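Lo que aprendí repitiendo el mismo movimiento

Sábado 29 de agosto

Llevo varias semanas sin escribir y pido disculpas a los pocos lectores que tengo. El español no es mi primera lengua y cada entrada me cuesta una tarde entera, con el diccionario abierto al lado. Pero quiero dejar escrito el resultado de Greltimia antes de olvidar los detalles, porque los detalles son casi todo.

Greltimia es el nombre que dimos en el laboratorio a un método bastante sencillo. Un brazo debe poner objetos pequeños en una bandeja con compartimentos, y la política se aprende por imitación, a partir de demostraciones teleoperadas. Hasta abril usábamos las demostraciones completas, desde que la pinza sale de su posición inicial hasta que vuelve a ella. Teníamos 616 grabaciones y un comportamiento que me daba vergüenza enseñar: el brazo llegaba muy bien hasta encima de la bandeja y allí dudaba. Bajaba un poco, subía, bajaba otra vez. Algunas veces soltaba el objeto encima de un separador.

Mi primera idea fue grabar más. Parvathi Joseph, con quien comparto el puesto de trabajo, me propuso mirar primero cuánto tiempo ocupaba cada fase dentro de una demostración. Hicimos el cálculo en una mañana. La mayor parte de los datos era viaje por el aire, movimiento fácil que el modelo aprendía enseguida y que después dominaba la función de pérdida. La parte difícil, el último tramo antes de soltar, casi no pesaba.

Entonces cortamos. De cada grabación marcamos a mano el momento en que la pinza entra en la zona de la bandeja, y dimos más peso a todo lo que viene después. Además grabamos 129 demostraciones cortas que empiezan ya encima de la bandeja, con el objeto en la pinza, a veces mal orientado a propósito. Estas últimas son aburridísimas de hacer. Yo hice la mayoría escuchando la radio, y Lamduan Kongkaew hizo las restantes con una paciencia que le agradezco mucho.

Para evaluar hicimos 100 intentos con cada política, la antigua y la nueva, alternando las dos para que un cambio de luz o de temperatura no favoreciera a ninguna. Contamos como fallo cualquier objeto que queda apoyado en un separador o fuera de su compartimento. La política nueva tuvo 13 fallos. De la antigua no doy aquí el número, porque la mitad de sus intentos se hizo con la calibración vieja de la cámara y debo repetirlos. Puedo decir que era claramente peor, pero prefiero no poner una cifra que tendré que corregir dentro de un mes.

Lo que más me interesa son los fallos que quedan. Yo esperaba que estuvieran repartidos, y casi todos vienen del objeto largo. Con los bloques el modelo tiene margen: si uno entra un poco girado, el compartimento lo acepta y el intento es bueno según nuestra regla. Con un envoltorio alargado el giro importa desde el principio. Si la pinza llega con unos grados de error, un extremo toca la pared, el plástico se dobla y lo que pasa después ya no se parece a ninguna demostración. 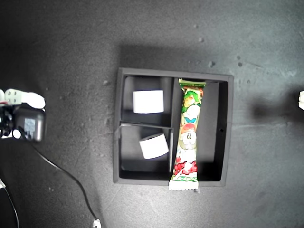

Dos bloques blancos, uno en cada compartimento de la izquierda, y el envoltorio largo junto al separador vertical. El extremo inferior sobresale del borde de la bandeja.

Con el envoltorio tenemos también una discusión sobre la regla. Lamduan defiende que un extremo fuera del borde debe contar como fallo, porque un cliente no aceptaría la bandeja así. Yo pienso que si el objeto va de un lado al otro de la bandeja, hay que medir la posición lateral y olvidar la punta. Por ahora anotamos las dos cosas en columnas separadas, y el número que di antes usa mi regla. Si se usa la suya, el resultado es peor, y así lo escribiremos en el informe.

La próxima prueba es quitar las marcas a mano. Marcar el momento de entrada en cada grabación es un trabajo lento, y Parvathi cree que se puede detectar con la velocidad de la pinza, que baja mucho al acercarse. He visto las curvas y parece posible, salvo en las demostraciones de una persona muy rápida, que soy yo.

Si alguien ha trabajado con envases flexibles y sabe cómo elegir el punto de agarre sin un modelo del material, le agradecería mucho un comentario. También acepto correcciones de gramática.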